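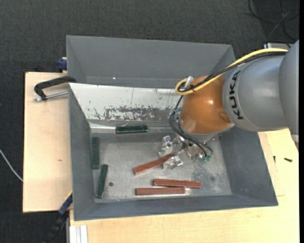

Figure 4.1. A KUKA arm with its gripper low over a metal bin of wooden blocks. A second hopper stands behind the bin.

Chapter 4
Showing the Task

4.1 Why we begin with the hand

In the previous chapter the reader wrote every position of the arm as numbers. For a part which always lies in the same place this method is good, and many factories need no other. With blocks lying in a bin at different angles, as in Figure 4.1, it becomes tiresome very quickly. A person sees at once which block to take first and from which side. To write down this knowledge is difficult, but to show it is quite easy. In this chapter we study how a person can show a task to a robot, and what must be recorded while he or she does so.

Two ways of showing are treated. In the first, called hand guiding, the teacher holds the arm and moves it through the task. The motors carry the weight of the arm and the teacher gives only the direction. In the second, called remote control or teleoperation, the teacher stands apart and moves the arm with a joystick, a hand-held tracker or a second, smaller arm. One complete showing of a task, by either way, we call a demonstration.

Hand guiding has the advantage that the teacher feels the contact. When a finger of the gripper meets the wall of the bin, the hand knows it before the eye. On the other side, the teacher's own body often stands between the camera and the work, and the force of the hand is mixed with the force of the contact. Remote control leaves the view free -- but most simple devices give back no feeling at all, and a beginner presses too hard.

4.2 A first example

Elvia Maldonado taught the same bin task to two groups of students at the Dahlgren workshop in September. Each group recorded 90 demonstrations. The group with hand guiding finished sooner. The group with remote control was slow on the first day, and its recordings were smoother by the end of the week. We return to her data in Section 4.5, where the reader will train a simple policy on it.

Before reading further, please write down in what order you would take the blocks in Figure 4.1, and keep the paper for Exercise 4.3.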